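My Trip to the Anberg Strength Fair, Sore Legs and All

I have been lifting in my garage since 2012, and in all that time I had never once been to a fitness fair. I always figured they were for people with spray tans and a camera crew. Then my gym buddy Moataz Shawky texted me in November with "I have a spare pass for Anberg, you're driving," and that was that!

The fair is held in the old Grewal bus works, on the edge of Jarenville, and if you come in from the highway you will miss the turn. We missed it twice. Parking was eight bucks, cash, and the line at the door already reached the loading docks when we got there at half past nine. They give you a wristband and a tote bag with a shaker bottle in it (mine leaked, Moataz's didn't, we compared).

First stop was the barbell hall, because of course it was. If you've only ever trained on one bar, like me, you have no idea how different they feel. I tried a stiff power bar with knurling so sharp it took a little skin off my thumb, then a whippy one meant for cleans, then a cambered thing for squats that felt like carrying a canoe. The fellow running the rack let everybody do a set of five and didn't try to sell me anything, so naturally I came close to buying one. I'm still thinking about the squat bar. My shoulders have been cranky for a couple of years and it put my hands in a spot where nothing pinched.

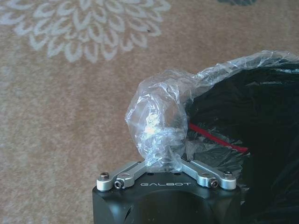 After that we wandered over to the deadlift platform, where they were running an open contest all morning. You sign a waiver, you get a number, and you get three pulls. I went in the under-200 class by the skin of my teeth, after skipping breakfast, and I'd put down 405 as my opener, which was plain dumb on an empty stomach. It came up, slowly, with my face doing something terrible. I took a small jump on the second and got it to my knees and no further. Third one, same story. Moataz, who had eaten two egg sandwiches in the car, made all three of his and has brought it up in every conversation we've had from that day to this.

The woman who won our session pulled so smoothly that I thought they'd loaded the bar wrong. She told a bunch of us later that she only deadlifts heavy every other week and fills in with Romanian deadlifts and a lot of walking. Walking! I have heard this from so many strong people now that I may have to start doing it.

Lunch was the low point. The food court had one real grill, with a line that went nowhere, and then stall after stall of protein versions of things that were fine to begin with. I had a protein pretzel. I would compare it to a dog toy. There was a decent rice and chicken place in the back corner by the restrooms, which I found once I was already full of pretzel, so go there first if you go.

The afternoon talks were upstairs, in a long room with folding chairs and a radiator that clanked. The best one by a mile was Haruto Kuroda on training after forty. He coaches out of a small gym and keeps logs on everybody who walks in, and he read from them like a man reading his mail. His big point was that most of his older lifters were doing plenty of hard sets and sleeping five hours a night, and that the ones who got to bed earlier added weight to the bar on the same program. He also said he has people do their warm-up sets slower than they want to, and he thinks that has saved more elbows and knees than any sleeve or wrap he's ever bought. I wrote that down on my arm because I'd left my notebook in the truck.

Somebody asked him about supplements, and he said creatine if you like, coffee if you like, and then he took the next question. I could have hugged him. Half the hall downstairs was selling powders with names like weather disasters, and one booth handed me a pre-workout sample called Plirnora that made my ears itch for the rest of the day. I can't recommend it. I drank the whole cup, though, so maybe some of that is on me.

There was also a grip contest tucked in by the stairs, and I wish I'd found it earlier. Thick handles, pinch plates, a rolling handle that spins right out of your fingers just when you think you've got it. My hands were cooked from the deadlifts and I got nowhere. The kid ahead of me, maybe sixteen, skinny as a rake, held the pinch plates so long that people started clapping. He told us he works on his uncle's dairy farm before school. I asked if they were hiring.

We finished up at the rowing machines, where you could sprint 500 meters and get your time on the board. I was entry 216 and I'd like it noted that I did not come last. I did have to lie down afterward. Moataz stood over me eating a banana and asked if I wanted to try for a better time, and I said a word I won't put here.

Total damage: gas, parking, one pretzel, a pair of lifting straps I didn't need, and a raffle ticket, number 833, which won nothing. My hamstrings hurt for four days. I had to go down the basement stairs backward. I've already moved my bedtime up by an hour, and the slow warm-ups feel silly but my elbows have been quiet all week.

I posted a short version of this on our gym's message board and asked what I should have done differently on the platform. 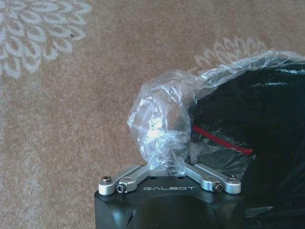

Moataz Shawky: Eat breakfast. Also you opened too heavy, I told you 365 in the truck and you turned up the radio. Your hips shot up on the second pull before the bar left the floor, and after that it was all back. Drop to 315 for a month, pause it just off the floor, and you'll pull that second attempt in the garage by spring. And buy the squat bar already so I can use it.

So I've got 315 on the bar tonight, with pauses, and a bowl of oatmeal in me. I'll let you know about the squat bar once I've measured the garage.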